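Tisberg cloths, mixed set

Bought in February for wiping down a marble-patterned counter. The set comes in two color groups, gray-blue and red. Cloths measured 81 percent of their original length after repeated hot washes, which is more than the label allows.

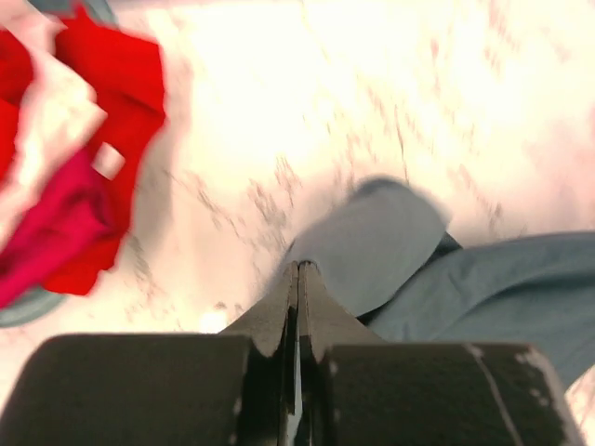
Folding and storage

The gray-blue cloth holds a fold well – the edge stays rounded and does not crease hard. Color-sorted piles save time. Four stars for absorbency, two for shrinkage. Wash the reds separately the first time.

Reviewed by Venkatesh Hegde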